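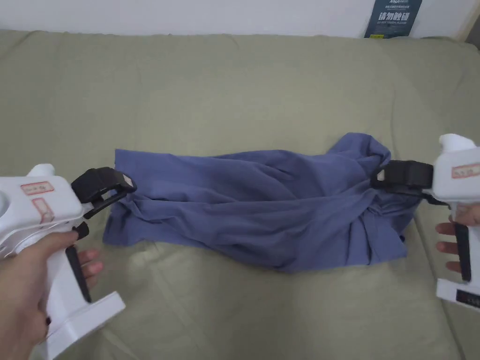 Blue T-shirt on a green cover

Hallthorpe Residents Board > Local Issues > Detention center contract

mudflap_26
So the county renewed Kubiak to run the Hallthorpe holding center. Same firm that had people waiting 33 days to see a lawyer. Apparently the fix is a new suggestion box.

pelicanbrief
The 33 days was one case and Kubiak disputes it. I don't like them either but let's get it right.

mudflap_26
They dispute it the way my dog disputes the couch.

tansy
Two cases. The second is in the Istberg report, page 26. Family split up on arrival, kids in Istberg, mother here, one phone call a week.

pelicanbrief
Fair enough, I hadn't read that far. I still think closing the place just ships everyone somewhere farther off, with fewer visitors.

oldgravel
Agree with pelican. Bad and nearby beats bad and six hours away.

tansy
People said that in April too, and then visiting hours got cut to Saturday mornings. Nearby doesn't help much if the door's locked.

mudflap_26
Petition is at roughly 1000 names. Needs 2000 to force a hearing.

oldgravel
Signed. Still disagree with half of it, especially the commas.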